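How does a robot know what to do with a cloth?

By Monique Brunet
2020-07-19

14 shares | 2 comments

A robot has no idea what a cloth is. It has motors, some sensors and a program. The program is a long set of instructions written by people, and it has to turn what the sensors measure into movements of the motors. This page explains how that works when the job is to handle cloth.

Start with something easier. Suppose the robot must pick up a wooden block. A block has a fixed shape. If the program knows where one corner is and which way the block is turned, it can work out where all the other corners are. Programmers call this the pose of the block. A pose needs very few numbers.

A cloth does not have a pose in that sense. Push one side and the other side may stay where it is. Lift the middle and the edges slide inwards. The same cloth can lie in more shapes than anyone could list, so the program cannot keep a list and look up the answer.
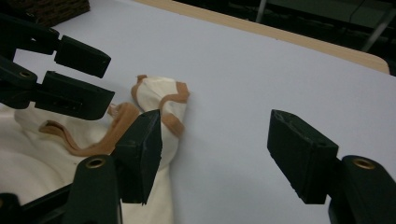 The first part of the program is called perception. It takes in pictures from a camera. Each picture is a grid of tiny coloured squares, called pixels, and each pixel is stored as numbers. The program looks for places where the numbers change sharply. A sharp change may be the edge of the cloth. It may also be a fold, or only a shadow, and the program has to tell these apart. A border in a different colour is useful, as it marks where the true edge runs even when the cloth is crumpled.

The second part is planning. The planner chooses where to grip and where to move. In the Grindovik program, which was written by Anežka Beneš at the Metbridge workshop, the planner tries out 300 possible grips inside the computer before any motor turns. Each grip gets a score from 0 to 100. A grip that would close on nothing scores 0. A grip that would make one arm bump into the other is thrown away, whatever its score.

The third part is control. The plan may say "close the fingers", but motors need more exact orders than that. The controller sends a small order, reads the sensors, compares the result with the plan and sends a corrected order. This circle is called a feedback loop. In Grindovik it runs 100 times every second. You use a feedback loop too when you carry a full cup and keep adjusting your hand.

Using two arms makes the job harder. Both must follow the same clock. If one pulls early, the cloth slips or stretches — and then the picture the planner used is out of date. Grindovik takes a new picture after each short movement and plans again.

Where do the scoring rules come from? Some are written by hand. Others are learned from examples, which means the program is shown many attempts along with a note of how each one ended. It changes its own scores little by little until they match the notes. Learning of this kind works well on cloths similar to those in the examples, and less well on a cloth that is much thicker or shinier.

Words to know

Pose: where an object is and which way it is turned.
Planner: the part of a program that chooses the next movement.
Feedback loop: act, measure, correct, repeat.

Try it yourself

Drop a tea towel on a table. Write instructions for folding it in half, using 15 words or fewer. Give them to a friend, who must do exactly what they say. Then drop the towel again and use the same instructions a second time.

More in this series

What is a sensor?
Bistar and the maze: how a program finds the shortest path
Why computers count in twos
The sorting machine at Štefanec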